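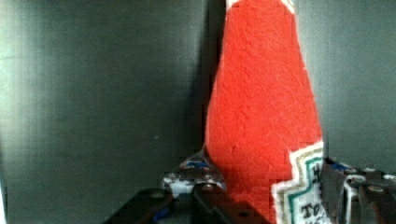 The Arm Is the Cheap Part

Every robot budget I have read begins with the robot. It sits on line one with a firm price and a vendor's name beside it, and it looks so solid up there that the reader tends to skim the rest. The rest is where the money goes.

Charpentier, who runs the bench at Pindstead and has lost more arguments with purchasing than she cares to list, now writes her requests from the bottom up. She starts with the cable clips. Her last request ran to 210 lines, and the arm came in at 172, somewhere after the floor paint. Purchasing hated it. It was approved in 19 days, a house record, possibly so that they could stop reading.
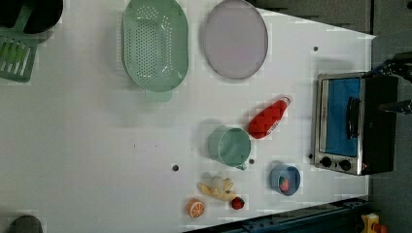 Kitchen duty at Pindstead: toy fruit, a colander and a toaster oven.

The groceries are a line of their own, filed under "consumables" for years until an auditor asked who was eating them. Toy strawberries are cheap, and that is exactly why they get forgotten, and why a senior engineer on a senior engineer's wage ends up in a toy store in February comparing bananas. Charpentier buys two of everything that rolls.

Then there is the matter of quotes. Esden sent one for a full cell, table included, with delivery "in season." Erov sent one that was lower by a pleasing margin and left out the gripper. Both firms were charming about it on the phone.
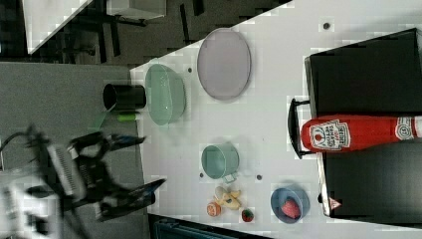
Downtime deserves its own column, and it almost never gets one. Planners like to divide the price of a machine by the hours in a year, as though the thing will be picking up crockery straight through the holidays. Take a table with a mug on its side, a black cup on its side as well and a ketchup bottle lying across a black box. At some point a person is going to set all that straight, and that person has a salary. Charpentier's rule is to budget up to half a day of human for each day of robot, then tell management it's less.

Spares come next. A gripper finger is a small part with a long lead time, and the discount for ordering extras disappears the moment the purchase order is signed. Order them with the arm. The same goes for cables, which cost little until you need one by lunch.

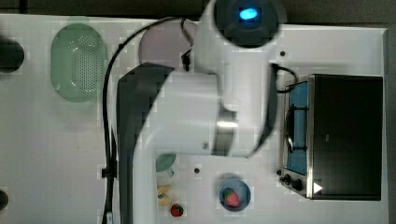 Bastien Hervieu

As for the table, get the one with the holes already in it. Charpentier saved a little by having hers drilled later, at a shop across town, and paid for the trip both ways. The receipt is pinned over her desk. She is still waiting to be reimbursed for the second leg.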